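Culow brings back the Flurkik, and it's still a bit rough

Two years off the floor and the Flurkik is back. Same tank, same tall bars, same daft name. Culow pulled it when the old air-cooled single couldn't get through the emissions test any more, and for a while the word from dealers was that it was gone for good. Then a few turned up at the Ranjbar yard still in their crates and the phones started going.

I had one for four days. Not long enough. Long enough to get rained on.

First thing, the engine. It's a 244 now, fuel injected, and it starts on the button from cold, which the old one never did without a bit of swearing. Still one cylinder. Still shakes the mirrors into a blur past the top of fourth. Down low it's lovely – pulls from a walking pace, doesn't hunt, doesn't cough when you crack the throttle open halfway round a roundabout. The old carb bike did all of that and stalled at the lights as well.

Up high, less good. There's a flat spot right where you want to overtake a truck. You learn to drop a gear early and hang on.

Weight is 169 kilos with the tank full. Feels less. The seat is narrower at the front than before so shorter riders can get both boots down, and the side stand has finaly been moved to somewhere your foot can find it. Small thing. Took them long enough.

Brakes: one disc up front, one at the back, ABS on the front only. Fine in town. On the long downhill out past the quarry I wanted more bite and had to squeeze harder than I like. The lever has no adjuster. At this price it should.

Suspension is soft, same as it ever was. Potholes dissapear. Fast corners get a wallow about them, nothing scary, just slow. If you weigh more than the skinny bloke they must have tested it on, wind the rear preload up two clicks before you leave the dealer. The tool is under the seat. The seat comes off with the key. The key is the same flimsy thing as before and I bent mine a bit.

Tank holds 14 litres. I got nearly a week's commuting from it, plus a run up the coast, and the light still hadn't come on. There's a proper fuel gauge too. The old one had a tap and a prayer.

What's missing? A gear indicator. A USB socket, unless you pay for the touring kit. Any kind of luggage rack as standard. The horn is pathetic. The dash is a plain grey screen that's hard to read with the sun behind you, and you have to hold one button for ages to reset the trip meter – do it with gloves on and you'll get the clock instead.

Then the obvious rival, the Trevier. Sharper, quicker, better brakes, costs more to buy and a fair bit more to service. I rode the two back to back along the river road. The Trevier is the better motorcycle, no question. Got off it with sore wrists though, and went home on the Flurkik by the long way round.

Colours are red, black and a sort of washed-out green that looks cheap in the brochure and great in daylight. Two-tone costs extra. Don't bother.

Servicing is simple enough. Oil filter sits out in the open, chain adjusters are marked properly on both sides, and the air filter cover is held on with four screws you can reach without taking the tank off. Valve check is a dealer job unless you're handy. Parts supply was the big worry with the last one, people waiting months for a clutch cable. Culow says the warehouse is stocked this time. We'll see. First customer bikes are due in March, and that's when the cables start snapping.

Would I buy one? If I had a short commute and a free weekend now and then, yeah. If I did big highway kilometres, no. It runs out of puff and your backside runs out of patience, and a taller screen only fixes the wind.

Ask for a test ride on a bumpy road. Skip the smooth loop round the industrial estate that every dealer sends you on.

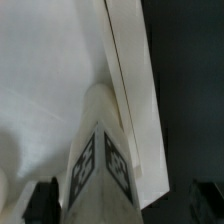 Ilgın Kocabaş: Had the old carb model for years and the flat spot was there too, right in the same place. Went down one tooth on the front sprocket and it mostly went away. You lose a bit of top speed but there wasn't much to lose. Does anyone know if the old sprockets fit the new one?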